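**From the Drultum Print Room newsletter, 18 December 2019**

## The loan that came with its own weather

Regular readers will remember that we spent most of the spring asking the museum at Irer for its set of woodblock travel prints. They said no in a very courteous letter, then no in a shorter one, and in April they said yes on the condition that we read an attachment. The attachment ran to 70 pages. We have now read it, some of us twice, and the prints go up in the east gallery next month.

The set shows the old coast road between Irer and Bostska, stop by stop, as it looked to an artist who by all accounts disliked walking. You can tell. The inns are drawn with great tenderness, down to the pattern on the cushions. The hills are a few gray strokes and an air of resentment. There are 20 sheets, and the printers used a blue that drops from nearly black at the top of the sky to almost nothing at the waterline. Reproductions turn it into the color of a swimming pool. Come and look at the real one.

A word on the light levels, as this is what the attachment is mostly about. The gallery will be dim. It will be dimmer than you expect, and for the first minute you will think we forgot to pay the bill. Give your eyes time. Please don't use the flashlight on your phone, even briefly, even to read the label. We have printed the labels in larger type this time, after the remarks about the last show, which were fair if a little long.

Half the sheets will be on the wall until the changeover and the other half after it, so that no print gets more than its allowance. Your ticket covers both halves. Keep the stub. We know it is small and exactly the shape of a thing that goes through the laundry, and the new ones are on thicker card.

The catalog is at the bindery and will be in the shop when the doors open. We ordered 500 copies, which is either far too many or gone by lunch, going by past experience. It includes every sheet at full size, an essay on the Bostska publishers and their habit of carving each other's signatures, and a fold-out map of the road. The map folds out beautifully. Folding it in again is a matter between you and the map.

Dhillon, the framers, have built the new mounts with deeper windows so that the margins show. Earlier owners liked to hide the margins, and that's a pity, because they hold the carver's marks, a few collector's seals and, on the sheet of the ferry crossing, what looks very much like somebody's laundry list. The Irer inventory calls it "an inscription, domestic." We have kept their wording.
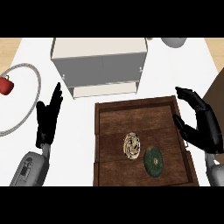
Dimmer rooms are all very well, one member wrote after the autumn mailing, but could there be somewhere to sit, as it is hard to adjust one's eyes and one's hip at the same time? Yes. Two benches are going in opposite the mountain pass sheets, with backs, and you may stay on them as long as you like. The same letter asked whether we might show the prints in the order of the journey instead of by date of printing. We argued over this for longer than the artist seems to have spent on the hills, and the journey won. Start at the left of the door for Irer. If you reach the sea first, you have come in through the fire exit.

Members' morning is the day before the public opening, with coffee in the lobby and strictly no coffee anywhere else. To book, call the desk on extension 2535 and leave your name and the number in your party. The machine cuts off quickly, so start with the name.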